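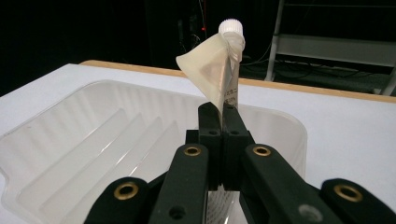 Progress report: tube and consumables handling, Enora site
Wednesday, February 11, 2026
Prepared for the Clekel equipment fund

Stock and relabelling
The first release of funds covered 2000 translucent tubes with white ridged screw caps and 1000 printed labels. The tubes have been received and shelved by lot. Relabelling of the older stock began in the week of delivery and is continuing. Labels are small and are placed low on the tube, below any sheet or wrap, so the print can be checked without unwrapping. The type size on the current label is at the lower limit for reading at arm's length, and a revised layout has been sent to the printer for quotation.

Flexible sheet
Cream semi-transparent sheet is being trialled as a wrap for the upper part of the tube, directly under the cap. Two problems are recorded so far. The sheet tends to curl at its edges, and the free end stands away from the tube, which takes up room in the rack. Vītola has offered a narrower cut at the same unit price. A sample pack of 25 is on order and will be assessed on fit only — colour is not a criterion.

Trays
Clear shallow trays with rounded corners and a raised rim have replaced the cardboard inserts on the benches. They stack poorly when loaded. Rekier is to quote for a bench-top shelf unit, with grey laminate as the preferred finish.

Budget
Expenditure remains within the approved lines. The unspent portion of the labelling line, $2000, is to be carried forward to March — approval is requested.

Outstanding
Revised label proof; narrow-cut sheet samples; shelf quotation.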